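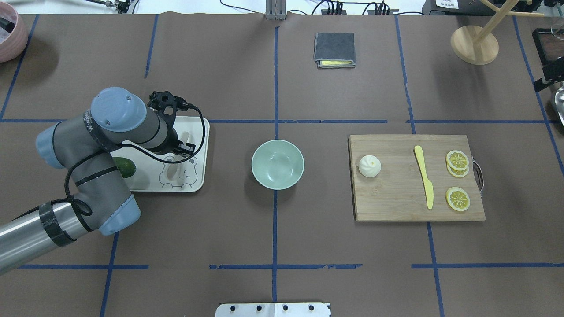
*A dark green avocado on a bear-print tray.*

Lodora says its avocados now stay ripe 11 days longer. Shoppers in Vamdale may want to wait for proof.
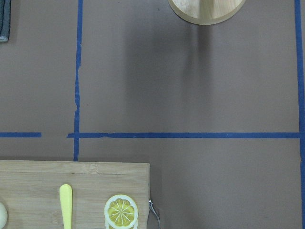
The claim rests on one January trial of 1,453 avocados – run by Ziken, the firm that sells the coating. 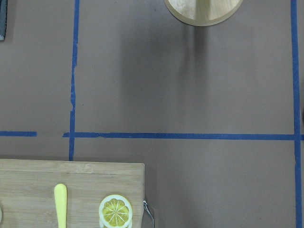
**By Ruaridh Lamont**

Lodora would not say how many spoiled. It did say the price goes up 13 cents apiece, and that Urban stores will stock them first.

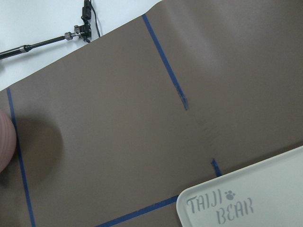

*Blue tape marks off the tabletop in the first three photos.*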